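Subject: Re: [cell-planning] Second arm: what the quote leaves out
From: Saqib Warraich
To: cell-planning list

On Wednesday Ha-neul Choo wrote:

> All, the Wedside quote came back and I think we should take it. The arm is the same model we have now, the gripper is the same, and they'll hold the price until January if we order four spare finger sets with it. My feeling is that the second station pays for itself once it's doing the put-away work: sponge in the drawer, case back on the shelf, that sort of thing. Ji-hoon has a budget line open. Can we settle this on the list and skip the meeting?
>
> Ha-neul

I'd like the meeting.

This is the kind of work we'd be buying a second arm to do:
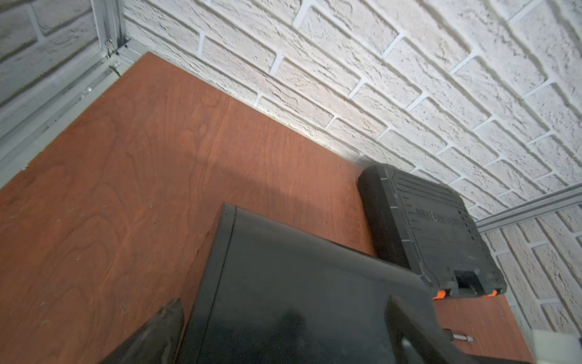
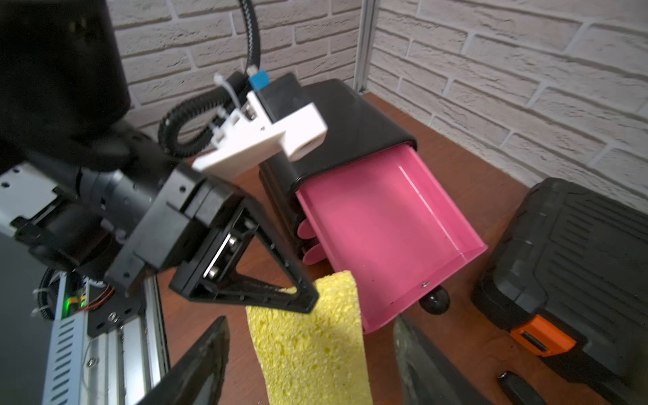

Does the Wedside price cover everything we need to get a second station running?

The quote covers the arm, the gripper and the spare fingers, and leaves us to find the bench, the frame, the cabling, the wrist bracket, and whoever's week goes into putting it all together.

I went back through the folder for station one. The bench and frame were charged to general supplies, so they don't show up under the robot at all. The small stuff (brackets, screws, cable conduit, zip ties, a replacement board) came to $943 over the year and was bought on three different cards. Thongchai put in 40 hours before the thing could be left to run through a morning, and none of those hours were charged anywhere. If we plan station two from the station one budget line, we'll be short by all of that again.

Then there's "pays for itself." Pays for itself compared to what? Mal-soon asked this in the spring and I never saw a reply. Put-away is slow work for the arm and quick work for a person. I can believe there's a case for it overnight, when there is no person. I'd want to see it written down with hours in it. Flikstead sent us a very nice payback chart last year and when I asked for the numbers under it they sent me the chart again.

Some things I'd want before I say yes:

- A run of 100 put-aways on station one, unattended, with every stop logged and the length of the stop. Don't throw out the bad ones.
- A written lead time on fingers bought separately. Four sets sounds like a lot or a little depending on how fast we wear them out, and we haven't been tracking that.
- Wedside's service terms. The quote says "standard support" and there's no attachment.
- A second price. Ullden will quote on the same spec, and Chae might if we ask for the arm alone.
- A name next to setup, with the hours agreed with that person's manager ahead of time. Thongchai, I'm not volunteering you.

On the price hold: a discount that needs us to order spares we haven't sized isn't much of a discount. Ask them what the arm costs with no fingers at all. I'd be curious how far the number moves.

I'm not against a second arm. I'd just vote no on this quote as it stands, and I'd rather say so now than in the spring when we're hunting for bench money.

Ji-hoon, can you tell us whether the open line can carry over? If it can, I don't see the rush.

Saqib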